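Home Products Track Timing Downloads Dealers Contact

Drollell Cada Track Timing System
User Manual, Section 4: Setting up the system for a motocross practice day
Revision of March 26, 2026

This section explains how to install the Cada transponder on the motorcycle and how to connect the Hakala decoder at the finish line. Please read it to the end before you begin with the work. 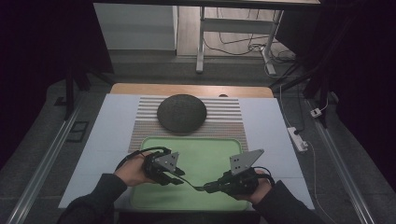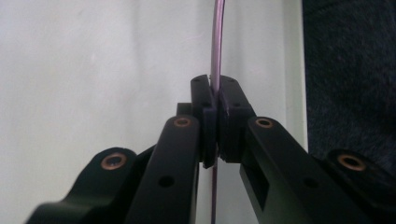 Fig. 4-1 and 4-2. Hand-held grippers. In Fig. 4-2 the two finger pads hold a thin purple cable.

4.1 Before you begin

The instructions are valid for a closed track with one finish line. If your track has also a split point, do first this section completely and then continue with Section 6.

You need:

- one Cada transponder for each motorcycle, charged
- one holder with two cable ties for each transponder
- the Hakala decoder with its power supply
- the loop wire and the connection box
- a computer with the Cada Lap program installed
- a tape measure, side cutters and a clean cloth

NOTE: Transponders from the older series (gray label) can be used with the Hakala decoder, but they do not send the battery level. In the rider list the battery field stays empty. It is not a fault.

4.2 Charging the transponders

1. Put the transponders in the charging case with the label up.
2. Close the lid and connect the case to the wall outlet.
3. The light of each transponder blinks red during the charging. Wait until it is green without blinking.
4. Disconnect the case before you take out the transponders.

A complete charge takes some 18 hours when the battery is fully empty. If you charge after each practice day, the time is much shorter.

CAUTION: Do not charge a transponder which is wet or has mud on the contacts. Clean it with the cloth and let it dry in the open air. Do not use compressed air or a pressure washer.

4.3 Mounting the holder on the motorcycle

The holder goes on the right fork guard or, for the small wheel classes, on the frame tube behind the number plate. The important thing is that all motorcycles in one class have the holder in the same position. A difference between fork and rear fender gives a difference in the lap time at the finish line, and riders will ask about it.

1. Turn off the engine and put the motorcycle on a stand.
2. Clean the surface where the holder will sit.
3. Hold the holder with the arrow pointing to the ground. Make sure that there is no metal or carbon part between the holder and the ground.
4. Pull both cable ties through the slots and tighten them by hand.
5. Cut the ends of the cable ties flat. A sharp end can damage gloves and brake hose.
6. Turn the handlebar fully to the left and to the right, and compress the fork several times. The holder must not touch the brake hose, the wheel or the fender.
7. Slide in the transponder from the top until it clicks, then close the safety pin.

WARNING: Never mount the transponder on the helmet, on the boots or in a pocket of the rider.

The height above the ground must not be more than 55 centimeters when the rider sits on the motorcycle. Measure it with the rider in full equipment. Over this height the signal becomes weak and single passings can be lost, especially on a finish line which comes shortly after a jump.

NOTE: If the finish line is directly on the landing of a jump, the riders may cross it in the air. We recommend to move the loop to a flat part of the track. When this is not possible, please ask your dealer for the high loop set.

4.4 Laying the loop

The loop is one wire that goes across the track, makes a turn and comes back. It is best to lay it before the track is watered.

1. Choose a straight and flat place. Keep distance to metal fences, start gates and generators.
2. Dig two narrow grooves across the track, parallel to each other. The distance between them is two feet.
3. Lay the wire in the first groove, around the far end and back in the second groove. The wire must lie flat and without twists.
4. Let the wire come out on the side where the decoder will stand.
5. Fill the grooves and press the soil down with the feet or with a hand roller. Do not drive over it with the tractor.
6. Connect both ends of the wire to the connection box. The polarity is not important.

CAUTION: On tracks with soft soil or deep sand, the wheels dig out the wire during the day. Look at the loop in each longer break. At the Trullbridge practice track, where we did our own tests in August, the sand lines had to be filled again after every second session - on hard clay one check at midday was enough.

When the tractor grades the track between two days, remove the loop before, or mark both ends clearly with flags and inform the driver.

4.5 Connecting the decoder

1. Place the Hakala decoder on a dry and stable surface, in the shade if possible.
2. Connect the cable of the connection box to the socket LOOP.
3. Connect the network cable to the socket LAN and to your computer.
4. Connect the power supply as the last one.
5. Wait for the long beep. The display shows the software version and then the word READY.

If the display shows LOOP OPEN, the wire is interrupted or an end came loose in the connection box. If it shows NOISE HIGH, turn off devices near to the loop one after another, and watch the display. Very often the reason is a generator or a cheap battery charger in the paddock.

4.6 Entering the decoder in the program

1. Start Cada Lap and open Settings - Decoders.
2. Click Add. The program searches the network.
3. If the decoder is not found, enter the address from its display by hand. The port is 1529.
4. When the program asks for the service code, enter 2768. Change the code after the first login.
5. Click Save. The field Status changes to Connected.

NOTE: The service code is the same in all new decoders. Write your own code on the last page of this manual. If you lose it, the decoder must be reset with the small button on the rear side and all settings go lost.

4.7 Assigning transponders to riders

1. Open the rider list and choose the class.
2. Enter the start number and the name of the rider.
3. Click in the field Transponder and hold the transponder over the loop. The number is filled in automatically.
4. Repeat this for all riders of the class.
5. Save the list and make a copy on a USB stick.

You can also type the number by hand. It is printed under the label. Be careful with 6 and 8 on used transponders, where the print may be scratched.

One transponder can belong to two riders only when they never ride in the same session. The program shows a yellow triangle in such case, but it lets you continue.

4.8 Test ride

Do the test ride with at least two motorcycles before you open the track.

1. Start a session of the type Practice.
2. Let the first motorcycle cross the loop slowly, near to the left edge of the track.
3. Let the second one cross near to the right edge.
4. Let both cross together in the middle, as close to each other as it is safe.
5. Compare the passings on the screen with your paper notes.

All passings must appear, each with a signal strength in green. Yellow is acceptable for small wheel classes. If a value is red, check first the height of the holder and the position of the arrow, then the loop.

Stop the test session and delete it, so the times do not come into the results of the day. Continue with Section 5, Running a session.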